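**Dart pulls left on every indoor throw, coloured stock – fold or paper?**

**sutine_trim** – 27 November 2019

Standard dart, centre fold, nose folded in twice per side. Indoor throws only, no wind, doors shut. It goes straight for the first 5 m, then rolls left and slides in on the nose. I've refolded from new sheets 6 times with the same result. White copy paper folded to the same pattern flies straight, so I suspect the coloured stock.

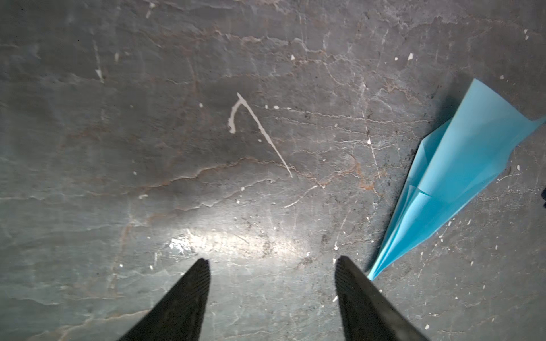
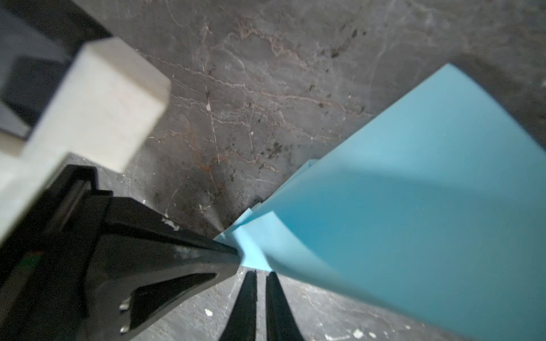

*Light blue on the dark grey. First one shows the folded dart, nose to the lower left.*

Questions:

1. Does dyed stock have a different grain direction from white, or is that a myth?
2. Is the floor part of it? There's a fair bit of grit.

---

**Jayawardena**

Dye has nothing to do with grain. Grain depends on how the parent sheet was cut, and coloured reams are sometimes cut the other way from the white ones. Tear a strip each way off a spare. The straighter tear is with the grain. If the centre fold runs across the grain it will spring open unevenly, and you get one wing sitting higher than the other.

---

**clutedeo_29**

I'd look at the flaps first. Where the layers overlap at the body, any mismatch between left and right puts more paper on one side. A couple of millimetres is plenty on a dart that size. Measure from the nose tip to the back of each flap before you blame the ream.

---

**sutine_trim**

Measured. Left flap is 2 mm longer than right on the current one. I didn't keep the older ones, so I can't say if they were all like that.

Tear test: straighter along the short edge. My centre fold runs along the long edge, so across the grain.

---

**Jayawardena**

There you go. Short grain. Either cut the sheet down so the fold runs with it, or score the centre line with a bone folder and a steel rule before folding.

---

**Sumaiya Munasinghe**

I disagree on scoring. Scoring breaks the surface fibres and the crease goes soft after a few landings. On short-grain stock I fold dry, run the back of a spoon along it once, then leave it under 400 g for the night. Holds longer than anything I've scored.

As for the floor – yes, it matters, but only to the nose. Flecks and chips on bare concrete wear the tip and open the layers. Once the layers open, it won't track. Sweep before a session and check the tip every few throws.

---

**Jayawardena**

Soft crease is from scoring too deep. A light score on 80 gsm is fine.

---

**clutedeo_29**

Is that floor sealed? There's a lot of glare off it in the first one. The cracks and rusty streaks look more like stone in the second. If it's sealed, it'll be kinder to the nose than raw concrete.

---

**sutine_trim**

Concrete. I don't know about sealer, it was down before I got the place. The rusty bits don't come off with a mop.

---

**Nevura**

Agree with clutedeo on the flaps. 2 mm is enough to explain a left roll on its own. Grain is a separate fault. Fix one at a time or you won't know which it was. Match the flaps first, same stock, same fold direction, and throw it ten times from a chalk mark.

---

**sutine_trim**

Will do. Flaps first, then grain, and I'll leave scoring out until both are done. I'll sweep as well.

---

**Sumaiya Munasinghe**

Throw the white one from the same mark on the same day, or the comparison isn't worth much. Paper takes up moisture and the two reams may have been stored differently.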